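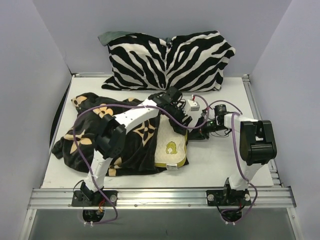
Minutes of the equipment planning meeting
Monday, January 13, 2025, small meeting room, Flolleren

Present: Frøydis Björklund (chair), Teodor Hägglund, Amna Dhanial, Signe Westerberg (minutes)
Absent with notice: Sixten Fjeld

1. Minutes from the last meeting
The minutes were approved with one correction. The quote from Zerden is without freight. It was written with freight.

2. Second station for cloth work
Teodor presented his proposal. He wishes to have a second two-arm station of the same type as the present one, with both arms on the front rail and walls on three sides. Amna asked if the walls are necessary. Teodor answered that he wants the same background at both stations, so that the recordings can be used together. Frøydis asked for the platform to be the same size also, even if Skestetti offers a larger one for the same price.
Decided: Teodor asks Zerden and Skestetti for new quotes with freight included. Both quotes shall give the delivery time in weeks.

3. Spare parts
Amna has made a list of what we should keep on the shelf: gripper fingers, one wrist camera, cables and connectors. The cost is roughly 800 euros. Signe thought that motors must also be on the list, as the waiting time last year was 9 weeks. It was discussed if we can share motors with the Nishimura project, but they have not the same model.
Decided: The list is approved. Amna adds 2 motors and sends the list again to Frøydis for signature.

4. Textiles
Amna would like more variation in thickness and pattern, especially blankets and pillow covers. She may use up to 125 euros without asking again. Receipts go to Signe.

5. Budget after July
The item was moved to the next meeting, when Sixten can be present. He is asked to send his figures in advance.

6. Other matters
Teodor reminded that the key to the storage room must be hung back in the evening.

Next meeting: Frøydis sends an invitation when the quotes have come.

Written by Signe Westerberg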